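Registre de signalement Zustel – coffret pour universités et grandes écoles

Réf. disponible en coffret simple ou coffret double
Fabriqué par l'atelier Papadopoulos, à Trulberg
Fiche mise à jour le 2018-05-02

Quand une étudiante ou un collègue vient vous trouver en fin de journée pour raconter quelque chose de grave, on n'a pas toujours le bon papier sous la main. On note sur un coin d'agenda, on promet de rappeler, et trois semaines plus tard on ne sait plus très bien ce qui a été dit, ni à qui on l'a transmis. C'est pour ces moments-là que nous avons conçu le registre Zustel, et nous en sommes, il faut bien l'avouer, assez fiers.

Le coffret réunit un registre relié de 200 pages numérotées, 40 enveloppes à fermeture inviolable et un carnet de reçus à souche. Chaque personne qui dépose un signalement repart avec son reçu, daté et signé, portant le même numéro que la page du registre. Les pages ne se détachent pas sans laisser de trace (nous avons beaucoup insisté là-dessus auprès de notre relieur, qui a fini par nous trouver une couture à son goût et au nôtre).

La première version doit énormément à Doina Kneževič, longtemps chargée des relations avec les étudiants dans un établissement de taille moyenne. Elle nous a fait supprimer une bonne moitié des cases que nous avions prévues : « On ne remplit pas un formulaire d'impôts, on écoute quelqu'un. » Il reste donc une grande plage libre pour le récit, avec en bas de page la date, la suite donnée et le nom du destinataire.

Nataša Papadopoulos, qui suit les commandes, répond volontiers au téléphone pour vous aider à choisir. Le coffret simple suffit le plus souvent à un service ou à une faculté. Le coffret double s'adresse aux établissements qui souhaitent un registre séparé pour les signalements visant un membre de la direction, confié à un interlocuteur extérieur. C'est une précaution que l'on nous demande de plus en plus, et nous la trouvons sage.

Caractéristiques
Format : A4, couverture toilée gris ardoise ou bordeaux
Papier : 100 g, ivoire, sans acide
Fermeture du coffret : serrure à deux clés différentes
Langues : français, ou français et anglais en regard
Recharges : enveloppes par 40, reçus par 500

Le registre ne remplace ni votre règlement intérieur ni l'avis d'un juriste, et nous préférons le dire tout de suite. Pensez aussi à fixer par écrit qui détient les clés – et qui les reprend pendant les congés.

Livraison par Nultbridge, sous pli neutre. Les commandes passées en novembre peuvent prendre un peu plus de temps, l'atelier étant alors occupé par les registres de l'année civile suivante.

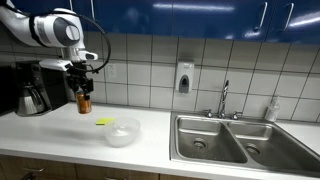 Pour les recharges, gardez bien le numéro inscrit au dos de la couverture : il nous permet de reprendre la numérotation là où vous l'avez laissée. Si vous l'avez égaré, appelez Nataša avec le nom de votre établissement et elle le retrouvera dans ses fiches.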